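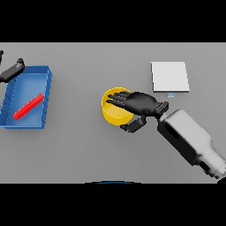 Search posts, people, places
Search

Rosaire Sawatzky
Every few months the Skundell mansion goes around again with the same caption: "largest private house in the state, built 1775, 73 rooms." I've spent most of February on this and I don't believe any of it. Thread.
66 shares · 9 comments

Start with the date. 1775 comes from a stone over the kitchen door. The stone is real, I've put my hand on it. It's also a different color from every other stone on that wall, and it sits in a patch of newer mortar. Builders moved date stones all the time. A date stone dates the stone.

The earliest deed I can find for the lot describes "pasture and one frame barn." No house. If there was a mansion standing there, the clerk forgot to mention it and the assessor forgot to tax it.
9 shares

Then the rooms. 73 is the number in the sales brochure from when the Bustos family tried to unload the place. Look at the floor plan printed in the same brochure. They gave numbers to closets, pantries, the coal store and both halves of a divided hallway.

I asked the local history society where "largest in the state" came from. They sent me a newspaper clipping. The clipping quotes the brochure. The plaque out front quotes the clipping.

Now the architect. Everybody says Stultetti. Maybe! The staircase does look like his other staircases. But his office ledger for those years lists one job for the Bustos family, and it's a stable. Fee paid in full, no mention of a house.

Someone will bring up the signed drawing in the library. It's signed, sure. It's also a drawing of a house with two towers, and Skundell has one, on the other side. I'd call it a rejected proposal until I see something better.
9 shares · 3 comments

The ballroom ceiling "shipped over from a palace in Italy": the repair invoice is from Jitum, a plaster shop that was four streets away. It lists molds by catalog number. You could order that ceiling for your dining room.

I do like the house. The back porch is lovely and the brickwork on the chimneys is better than it needed to be. I'd just like one claim on that plaque to have a piece of paper behind it.

If you have family letters or old tax receipts, please send scans. Please don't send me the brochure.
Show 9 more replies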